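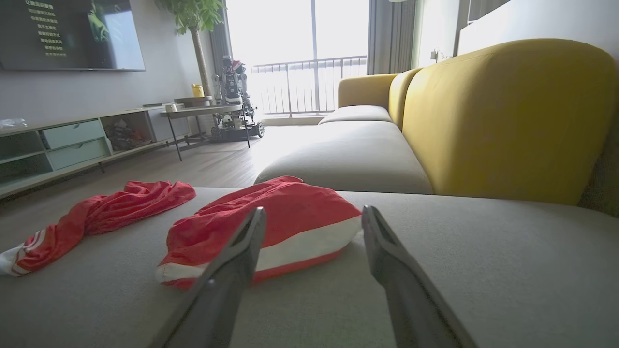 By the time the recordings hit 300, I'd started talking to the shirt.

I should back up. Wamanex pays me to fold laundry through a robot in a sixth-floor apartment in Setamville. I move my hands, the arms move theirs, and every fold goes off to a server where something called Jasunex is supposed to learn how it's done. They want 3000 of them. The good ones, the sloppy ones, even the ones where I drop a sleeve and have to go back for it (especially those, says Ezequiel, who signs my time sheets and loves a mistake!).

My grandmother folded like she was mad at the cloth. Two slaps and a flip and it was done, and you got the next one handed to you before you'd put the first one down. I do it her way, minus the slaps. Ezequiel noticed around the second week.

"You always turn the bottom up first," he said.

"Is that a problem?"

"It's going to think everybody does."

I thought about that all through number 58 of the day, which was the red one again, the one with the white trim that never lies flat for me. I turned the bottom up first. 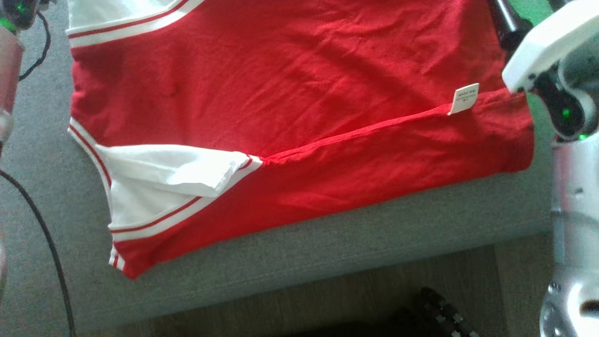
The red one, with the white part turned over and the label sticking up as usual.

That night I dreamed my grandmother came to the apartment and sat down on the yellow sofa with her purse in her lap and watched the arms go. She didn't ask what they were. She just clicked her tongue, the way she did at me, and said the corners were lazy.

So the next morning I did the corners right. I went slow – really slow, Ezequiel kept looking at the clock – and pulled each one out and pressed it before I let go. Then I shook the whole thing loose and started over.

"That was a nice one," he said. "Who taught you that?"

I told him her name and spelled it for him. He typed it in the notes field, and I reached for the shirt.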